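addo-users mailing list archive
Thread: [addo-users] Pegboard task, handheld demos vs. leader arm

We use cookies to keep you signed in to the archive and to count page views. By continuing to browse you accept this. Manage preferences

Date: 11th June
Subject: Re: [addo-users] Pegboard task, handheld demos vs. leader arm

> We have been collecting demonstrations for the pegboard task with
> the Cudureck leader arm, in the simulator only. The policy gets over
> the board reliably but then hovers and drifts. Loss curves look fine.
> Is this a data problem or a controller problem? Would we be better
> off guiding the arm by hand on the real bench and replaying the
> joint trajectories in sim? We have 300 episodes so far and would
> rather not throw them out.
>
> -- Cletdale bench group

Don't throw them out yet. I would check the following first.

The hover is most likely in your data. With a leader arm and a flat monitor, the operator has poor depth, so everyone stops above the board, looks, and corrects. If those pauses stay in the recording, a policy with a short history sees many near-identical frames labeled "don't move" and learns to do that. Plot the commanded tip speed for a few episodes. If there is a long flat stretch before the descent, trim it. We cut any stretch longer than 13 control steps where the commanded speed is below threshold, but keep the gripper channel intact — if you trim across a gripper close, you get a jump that is worse than the pause.

Drift is a separate matter. Check whether you log the leader position or the follower position as the action. In Addo the default changed in the March release, and a dataset that straddles the change will have both. The two differ by the tracking error, which is small in free motion and large in contact. Ours was a mixed set of 1,144 episodes, and it took us far too long to notice. There is a field in the episode header for it. Sort by that field before you do anything else.

On hand guiding: it gives smoother paths and it is faster per episode. It also puts the operator's arm in the camera view, and the torques you record include the operator's push. Replay in sim fixes the first problem and not the second. You also need the bench and the sim model to agree on where the board sits, and any error there goes straight into the final approach.
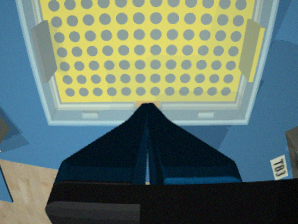

If you stay with the wrist view, make sure the operator is given the same view you train on. Some groups let the operator use a free orbit camera and then train on the wrist camera alone. The demonstrator is then acting on information the policy never gets, most of all when the fingers hide the part of the board that matters. Put the wrist view on the main monitor and switch the orbit camera off. Expect the success rate of the demonstrations to drop for a day or 2 while people adjust.

I would also vary the start pose more than feels necessary, and record some episodes that begin in a bad position and recover. The Idadent converter drops episodes flagged as "recovery" unless you pass the keep option, so check the count going in and coming out.

If the hover is still there after trimming, post one episode header and the speed plot to the list.

---
Comments (3)

gridoffset: The header field is missing in files written before the change. Treat missing as follower position.

lowgain: Second the point about the orbit camera. Same symptom here, gone after we retrained on wrist-view demos only.

bench_b: Does the trimming threshold apply per joint or at the tip? We used per joint and lost half of our slow descents.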